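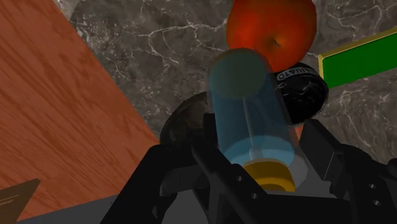 A blue see-through container with a yellow cap, and a red apple behind it.

The lunchbox comes back to life

Karine Chisholm starts her packed lunch at nine in the evening, with the radio on and a knife in her hand, and she will tell you it is the best part of her day. Last night's roast carrots go in first, then a heap of barley, then whatever herbs are still standing on the windowsill. By the time the news comes on she is licking dressing off a spoon and feeling rather pleased with herself.

I met her in Kurkisstead in June, on a bench outside the library where she works, and she gave me half. It was wonderful. The carrots had gone sticky and sweet overnight, and the barley had drunk up all the lemon (far more lemon than I would ever have dared to use). I had a shop sandwich in my bag and I'm afraid it stayed there until I got home, when I gave the crusts to the hens.

Packed lunches had a dull name for a long time. Mine at school were white bread and something pink, and I swore I would never carry one again. But a good cold lunch is its own kind of cooking, with its own tricks, and once you start learning them it is hard to stop!

The first trick is salt. Food that tastes right when hot will taste flat when cold, so season a little harder than you think you should, and taste it again in the morning. The second is to choose things that get better by sitting. Lentils do, and so do beans, cabbage, roast peppers and almost any grain. Lettuce does not. If you must have leaves, lay them on top and leave the dressing in its own pot until you are ready to eat.

Crunch is the part people forget. Mahtab Ahmadpour runs a cookery evening every Friday above the bakery in Strickland, and she keeps a jar of toasted seeds by the door so that everyone leaves with a twist of paper full of them. Her own favourite is pumpkin seeds fried in a drop of oil with chilli and a pinch of sugar. "Put them on at the last moment," she told the class, "and keep them away from anything with juice in it." I have since put them on rice, on soup, on cold noodles and, one hungry afternoon, on a banana.

Her evenings are a joy. There were 20 of us round two long tables when I went, all elbows and chopping boards, and we made flatbreads to go with a bean salad that we packed up and took home. The man next to me had never boiled a bean in his life. He left with enough for three days and a long list of questions about cumin.

Fruit deserves some care too. An apple travels better than almost anything else, and a hard, sharp one is lovely with a bit of strong cheese. Pears need watching. Plums are fine if you wrap them in a cloth napkin, which you can then spread over your knees. Berries want a box of their own, with a lid that shuts properly.

Back in Kurkisstead, Karine has got half the library at it. On the last working day of the month they push the tables together in the staff room and everyone brings one dish to share. When I joined them there was a potato salad with dill and far too many gherkins (I mean this as praise), a cold omelette cut into squares, and a rice dish with sour cherries that I have tried to copy twice. The second go was closer. I think it wants more butter, and next time I'm going to let the rice catch a little on the bottom of the pan.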